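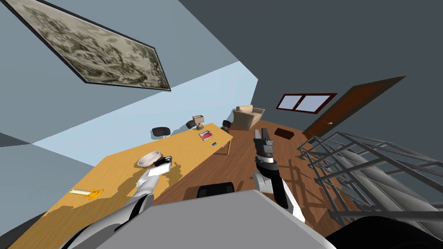

Projects > Second year > Robotics software > Bite

February, by the Bite project group, Forkdale

Reading time: 11 minutes

Bite: checking a grasp before the arm moves on

Introduction

Bite is a small program that sits between the planner and the gripper controller of a two-armed robot. Its job is to decide whether the gripper is holding the object it was sent to pick up. If the answer is yes, the planner carries on to the next step. If it is no, the arm opens, backs off and tries again from a different angle.

We chose this topic after using the Forkdale teaching planner last term. That planner takes a closed gripper to mean a successful grasp. When the fingers close on air, the arm still goes through the whole carry and place movement, and the error only shows up in the final score. We wanted to catch it earlier.

All the work was done in simulation. We used Porken, the simulator installed on the lab machines, with a furnished room that has a long table and a set of household objects on it. We did not have time on real hardware and make no claims about how Bite would do there.

What was already in place

Porken gives us joint positions, the finger opening and the pictures from the robot's cameras. It also knows the true position of every object, but we only used that for marking the results afterwards. Bite is not allowed to read it.

The planner, Stastmont, was written by an earlier year group. It breaks a task into steps such as reach, close, lift, carry and release. Each step ends when a condition is met. For the close step this condition was a timer. We replaced the timer with a call to Bite and left the rest of Stastmont alone, apart from one fix described under Problems.

Design

Bite uses 3 checks. They run in order, and the cheapest comes first.

The first is the finger opening. If the fingers have closed all the way, there is nothing of any thickness between them and Bite returns "empty" straight away. This catches most complete misses. It is no use for flat objects such as a sheet or a card, where a good grasp and a miss give nearly the same reading.

The second is finger effort. The controller reports how hard it is pushing to keep the fingers where they are. With something solid in the gripper the effort goes up and stays up. With nothing there it drops once the fingers touch their stops. We smooth the reading over a short window, as single values jump around too much to be trusted.

The third uses the wrist camera. The fingers always appear in the same part of the wrist picture, so we can cut out the area between them and compare it with a stored picture from before the reach. If that area has changed and then stays the same while the arm makes a small test lift, Bite decides that something is moving with the gripper. If it changes again during the lift, the object has slipped or was never held.

The camera check compares patches of colour and texture. It does not recognise objects. We looked at training a classifier and decided against it, mainly because we would have needed a lot of labelled pictures and the project had already used up its first month on the setup.

Test objects

We used 11 objects from the Porken household set. They were picked to differ in size and shape, and we included ones we expected to be hard. The cat figurine turned out to be the most useful for debugging. It is roughly oval with a pointed ear, so the fingers can meet it in several ways, and its patterned coat in brown, black, orange and cream gives the camera check plenty to compare. In the wrist view below it is clamped between the fingers at the table edge, next to a round container in white and brown. Views like this one are awkward for Bite, as the container borders the area we cut out and its white wall comes close to the tip of the right finger.

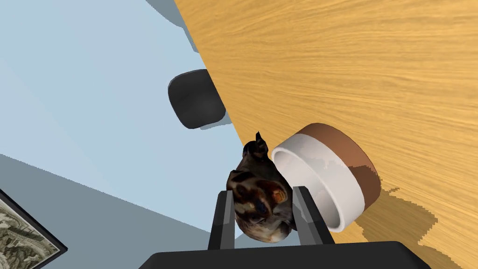
Test procedure

Each run began with the arm in its rest position and one target object. Stastmont planned the reach, the gripper closed, and Bite gave its answer. We then wrote the answer to a log together with the true state from Porken. Runs were started by a script and left going overnight, usually on a Wednesday when the lab machines were free.

Other objects were left on the table on purpose. Early tests with a single object gave very good results that told us little, as the background between the fingers was always plain table.

We moved the objects by a random amount between runs and also turned them. Any run in which the planner could not find a path was left out, and the final log holds 1,749 runs.

Results

The finger opening check settled most of the empty grasps without help. It was right nearly every time it answered "empty", with the exception of thin objects, which it got wrong as expected. We therefore let the planner pass a flag for thin targets, and Bite skips the first check when the flag is set.

The effort check was the most reliable over the whole set. Its weak point was a grasp on the very end of an object. The effort looks normal at first and the object then turns and drops out during the lift.

The camera check was good at finding these slips. It gave more false alarms than the other two, and most came from shadows. When the arm passes over the table its own shadow moves across the cut-out area, and Bite reads this as a change. Comparing texture as well as brightness reduced the number of false alarms but did not get rid of them.

Problems

The worst problem was timing. Camera pictures reached Bite later than the joint readings, so for a while we were comparing a picture from before the lift with an arm position from after it. Everything looked random and we spent nearly a week adjusting thresholds that were fine. The fix was to store the time stamp with every reading and match them up before any check runs.

The change to Stastmont was related to this. It started the carry step on a fixed clock tick, even while it was waiting for an answer. We added a hold state so that the arm stays still until Bite replies or a time limit is reached. If the limit is reached, the grasp is treated as failed.

We also lost 2 nights of runs to a full disk. The script now checks for free space and stops with a message.

Limits and further work

Bite says whether something is held. It cannot say what. If the gripper closes on the wrong object, all the checks pass. Adding a simple colour comparison with the target would be the next step, and the stored pictures are already there to do it with.

Bite also looks at one arm at a time. Passing an object from one gripper to the other needs both to agree on who is holding it, and the present code has no way to express that. The thresholds were set by hand in Porken and would need to be set again for any other gripper.

The code, the settings file and the full log are in the project folder on the Forkdale server. The readme explains how to start a batch of runs and how to switch each check off separately.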